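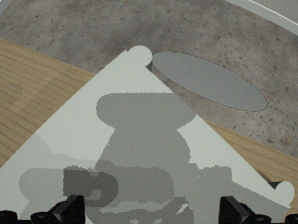 Simulated gripper view, fingers open. The shadows on the pale panel are the subject.

Home Simulation Test packs Downloads Contact
Filed under: Simulation / Lighting and rendering / Manipulation

Skareo shadow test pack
For teams whose robot works beautifully until somebody moves the lamp

Skareo is a lighting test pack for simulated manipulation. You give it a scene and a trained policy, and it runs the same task again and again while leaving everything alone except where the light comes from. The objects keep their places. The arm starts from the same pose. What changes is the shadow, and with it, fairly often, the robot's opinion of what it's looking at.

The pack grew out of a small study by Majdi Bitar and Silvia Šindelář at our Arnotberg office. They had a pick-up policy called Simon (it was meant to have a proper name by the time anyone outside the building heard of it) that did well in every review. It had also spent its entire education under one lamp, switched on by Majdi at the start of the project and never thought about again. Silvia moved the lamp in October, mostly to get a nicer picture for a slide. Simon began reaching for the dark shape next to the object with great confidence.

Why shadows get their own pack

Most lighting randomization changes brightness and color. That's useful, and we still do it. But a robot looking past its own fingers has a more personal problem: its own arm gets between the lamp and the work. A pale surface picks up big overlapping gray shapes with firm edges, some of them rounded at the end like a part you might want to grasp. A busy surface such as speckled stone or wood grain breaks the shapes up and gives the policy different nonsense to learn.

Then there are the rendering artifacts. Cheap shadow maps leave stair-stepped borders and little specks along them. A real kitchen has no stair-stepped shadows that we know of, and a policy that has learned to steer by them is going to be disappointed by the real world. Skareo lets you set shadow map quality separately from lamp position, so you can find out which of the two your policy has been leaning on. Simon, we are sorry to report, was leaning on both.

What the study found

The test is 128 episodes with the lamp moved between episodes, and the same 128 with the lamp in its old spot. Simon as originally trained failed 20 episodes under the old lamp and 40 with the lamp moved. Retrained with Skareo lighting, it failed 20 under either condition.

A less careful page would call this solving the problem. What we have is a policy that is equally bad in all lighting, and we mean that as praise. The failures that are left come from slips and poor approach angles, the kind of thing you can argue about in front of a whiteboard. The price was training time, which went from 40 hours to 80 on the same machine. Majdi's view is that this is acceptable. The machine sits beside Silvia's desk, and her view of its fan is on record.
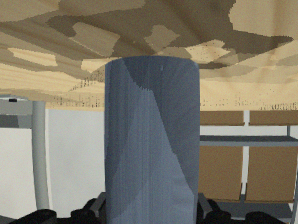
The hardest episodes were the ones where the object carried a shadow edge across its own face. A smooth, plain surface with a dark part and a lighter part can pass for two objects, or for one narrower object turned at an angle. The original Simon liked to line its fingers up with the boundary between the tones. The retrained one mostly ignores it. We tried the obvious shortcut of turning shadows off altogether in training, and it did worse than the single lamp, so please don't write to us suggesting it. Several people have.

Wide views past the object matter more than we expected, too. When shelving, boxes or a wall fill the background, there are straight edges for the policy to find its bearings by, and lamp position hurts it less. Tight views over a flat surface are where you should look first if you only have an afternoon.

What you get

The lamp sweep, with 128 positions and a fixed order so two labs can compare results without a long email thread.
Separate settings for shadow map quality, softness and self-shadowing by the arm.
A report that pairs each failed episode with its old-lamp twin.
The Zodwood surface set, 20 wood and stone finishes for counters and tabletops. You can swap in your own.
The original Simon, kept as a baseline and preserved with all its faults.

What you don't get

A policy. Skareo will tell you yours is confused and then go quiet. It doesn't model mirrors, sunlight through blinds or flickering tubes, and transparent objects cast shadows in it that a physicist would find upsetting. It also has nothing to say about real hardware. We haven't run the retrained Simon on a physical arm, and until we have, every number on this page is about simulated failures of a simulated arm.

Setup

Load your scene, tag the lamp you want swept, and tag the arm so its shadow can be switched on its own. Run the old-lamp set first. If your scene has more than one lamp, the sweep moves only the tagged one, and the others will fill in the shadows and make your results look better than they deserve. The report prints a warning about this. You can turn the warning off under Preferences, and Silvia can see from the log that you did.

Licenses are per lab. Questions about the study go to Majdi before noon and to Silvia after.

Back to Test packs Release notes Request a license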